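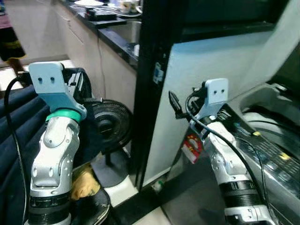
Black clothes coming out with gray streaks — what am I doing wrong?

tumbledry_tess
Posted 06/03/2025
Okay, I'm losing my mind a little. Every black shirt I own comes out with these chalky streaks, mostly across the shoulders. Top loader, cold water, Hillex powder, normal cycle. I've had the same machine for years and the streaks only started after we moved. Is it the water? The soap? Me?

gus_on_the_hill
It's the powder. Cold water doesn't dissolve it well, so it sits in the folds and dries there. Go liquid and use half of what the cap says. I switched to Cluvis last August and haven't seen a streak on my work pants again.

marlowe77
Disagree with Gus. Powder is fine if you put it in first, let the tub fill, and then add the clothes. People stuff everything in, dump the soap on top and blame the soap. I've used powder for 20 years on nothing but black T-shirts (band guy, don't ask).

tumbledry_tess
Um, I do dump it on top. Always have! But it worked fine at the old place?

marlowe77
Softer water at the old place, I bet. Same bad habit, different water.

gus_on_the_hill
So we agree, it's powder plus hard water. Which liquid fixes.

pennyloafer
Can I ask how full you load it? I had streaks too and my problem was cramming. Black stuff needs room to move. I quit at the point where I'd have to push things down, and I turn it all inside out.

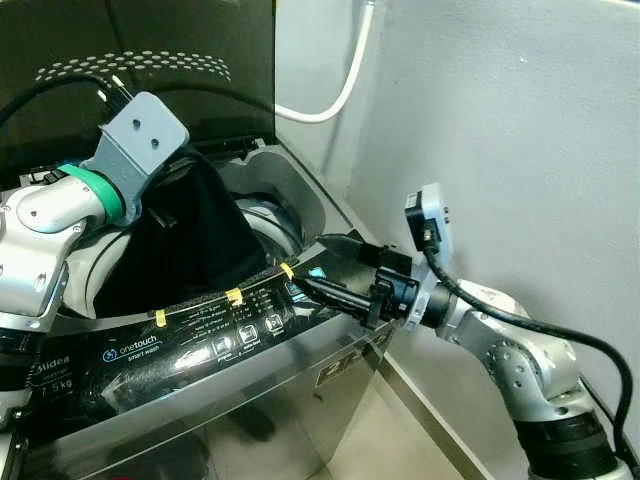
Black cloth going in the top loader, lid up.

oldsudsy
Pennyloafer has it. I'd also run one empty hot cycle with 4 cups of white vinegar before changing anything else. It took me about 30 minutes and the gunk that came out was gross.

gus_on_the_hill
Please don't put that much vinegar in there, it's hard on the rubber seals. Buy the cleaner packets.

oldsudsy
Once or twice a year isn't going to hurt anything. Been doing it forever.

zotfan_west
We live over in Zotside and the water there tested at 200 for hardness. Everything dark looked dusty until we added a second rinse. Free fix, try that first. The guy at Abou Zeid Appliance told us the same thing when we went in ready to buy a new washer.

tumbledry_tess
Okay! Tonight's plan: soap in first, smaller load, inside out, extra rinse. I'm keeping the powder until the box is empty — sorry Gus.

gus_on_the_hill
Your shirts, your funeral. Let us know how they look.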